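Keeping the pantry crisp through a humid summer

We moved up to the coast in October and I learned very quickly that a biscuit left out at breakfast is a floppy biscuit by afternoon tea. I've been fiddling with the pantry ever since (my partner would say obsessively!) and these are the things I've kept doing.

Jars first. I bought 8 clip-top ones from Verschueren, the homewares shop near the station, and they get flour, rice, oats and anything else that comes in a paper bag. Check the rubber seals when you wash them. Mine perish faster than I'd like, and a jar with a cracked seal is just a heavy ornament.
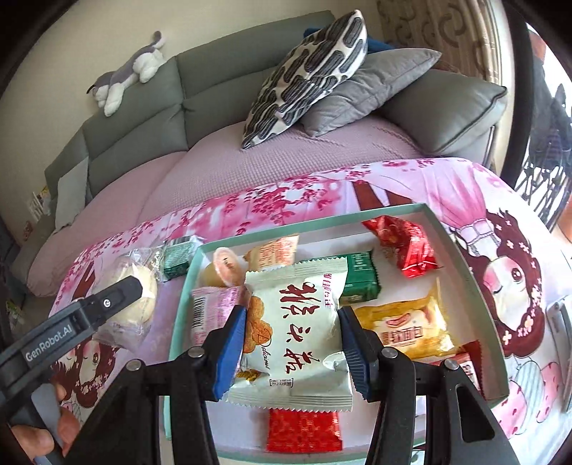

Crackers and biscuits go soft quicker than anything else in my cupboard, so I only open one lot at a time and the rest stay sealed. Single-serve packets are dearer, but I do keep a few for lunchboxes. The crimped sort, like the white one with the red Chinese characters and the pastries printed on it, can stand upright in an old shoebox so you can flick through them like records. Bread and buns are another story – a plastic bag is fine for a day, then into the freezer they go.

If something has already gone soft, spread it on a tray and give it 11 minutes in a low oven, then let it cool right down before you put it away. Works a treat on plain crackers. Don't try it with anything iced, I still have the tray to prove it.

Pornthip Limsakul from my Monday walking group puts a few grains of uncooked rice in her salt shaker, and I've pinched that one too.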